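Inicio > El taller > Quiénes somos

Mamano es un taller compartido de automatización. Ocupa la planta baja de una nave en Rengifo y agrupa a personas que construyen en casa sus propios equipos y vienen aquí cuando les falta superficie, herramienta o una segunda opinión. No vendemos producto terminado. El trabajo se reparte entre diseño mecánico, electrónica de baja tensión y registro de manipulaciones con pinzas de mano, y los resultados se documentan en un cuaderno común que cualquier socio puede consultar.

El proyecto principal se llama Gimilton: un par de pinzas manuales, izquierda y derecha, con las que una persona ejecuta la tarea sobre la mesa mientras se registra la posición de cada herramienta. El registro sirve después para programar un brazo de sobremesa, que se desarrolla por separado.

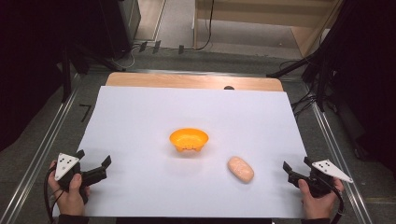

Idcombe

Firmo esta página como responsable de la documentación técnica; las decisiones de diseño son del grupo.

El puesto de trabajo se mantiene sencillo a propósito. La mesa es de madera clara, con papel blanco encima, y queda dentro de una estructura de raíles metálicos. El papel unifica el fondo y se cambia cuando se mancha o se arruga. Los objetos de prueba son domésticos: un cuenco naranja de plástico, una pieza ovalada de color melocotón, lo que haya en la estantería y quepa entre los dedos. Preferimos objetos con curvas y bordes irregulares, que obligan a corregir la orientación de la muñeca antes de cerrar.

Las dos pinzas comparten geometría. Cada una tiene dos dedos negros y una placa triangular blanca con puntos negros, fijada encima del cuerpo. La placa es la referencia de posición. Debe quedar visible durante toda la maniobra, y esa condición ha determinado casi todo lo demás: la longitud del mango, el ángulo de agarre y la salida del cable. En la primera versión el cable salía por el lateral y rozaba el antebrazo al girar; en la actual describe un bucle amplio y deja libre la mano. Se recomienda manga oscura y ajustada.

Las piezas se imprimen en el taller o en casa de cada socio, con los mismos archivos y los mismos ajustes. La revisión vigente es la 2. Los cuerpos de la revisión anterior todavía funcionan, pero sus placas no son intercambiables con las nuevas y conviene no mezclarlas en una misma sesión. Los dedos se consideran consumibles. Cuando la almohadilla pierde planitud se sustituye el dedo completo, sin intentar pegar una nueva.

Una sesión normal dura 30 minutos. Antes de empezar se comprueba la apertura de ambas pinzas, se pasa la referencia por las cuatro esquinas del papel y se anota el juego de objetos. Si una placa se mueve respecto al cuerpo, la sesión se descarta entera. Para la fase actual de Gimilton fijamos un objetivo de 300 secuencias válidas; en junio el cuaderno recogía 276. Las restantes corresponden a maniobras dentro de recipientes, más lentas de ejecutar y con mayor proporción de descartes.
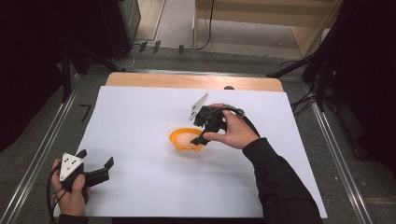 Pinza derecha sobre el cuenco, con un dedo en el contenido.

En este tipo de maniobra la pinza trabaja inclinada y la placa se aleja de la horizontal. Es el caso más exigente para el seguimiento y el que más cambios ha provocado en el soporte. Si el material es blando, hay otra dificultad: el contacto apenas ofrece resistencia y el operador tiende a bajar demasiado. Se aconseja entrar despacio y mantener la otra pinza separada del cuenco, abierta, hasta que haga falta.

Quien quiera construir su propio par puede solicitar los archivos, la lista de materiales y la hoja de montaje. Hace falta saber soldar conectores pequeños y disponer de una impresora bien calibrada. El ajuste de la placa se hace en el taller, con la plantilla común, y no se delega en montajes caseros.

El acceso es por turnos. Los socios reservan mesa en el cuaderno y dejan el puesto como lo encontraron: cables recogidos, papel en su sitio, pinzas abiertas y sin carga. Las visitas se atienden a partir de las seis de la tarde, previa petición por correo. Para reparaciones de equipos ajenos al proyecto hay una lista de espera separada, que se revisa al cerrar cada mes.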